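Programa de prevención de lesiones en fútbol americano universitario
Informe de avance para la Fundación Kellier, 7 de febrero de 2023

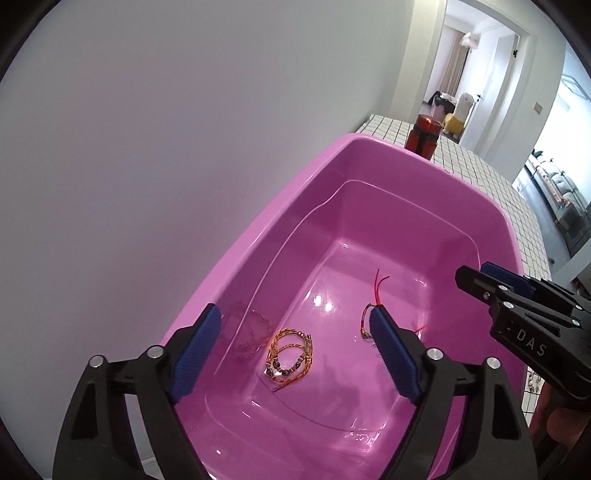

El periodo se cerró con 53 jugadores en seguimiento, repartidos entre los equipos de Ellum y Filtetti. Se registraron 657 sesiones individuales de carga, con casi 300 correspondientes a línea ofensiva y corredores, las posiciones con más bajas la temporada anterior.

Shanti Tomar completó el protocolo de readmisión tras cirugía de hombro. Dos jugadores de Filtetti siguen sin alta para contacto y entrenan aparte.

Desviaciones: la valoración isocinética de Ellum se aplazó por avería del dinamómetro. El sobrecoste de la reparación se imputa a la partida de mantenimiento.

Pendiente: validación de la base de datos por Ní Mhurchú y entrega de resultados finales en julio.

Responsable: Yannick Hervieu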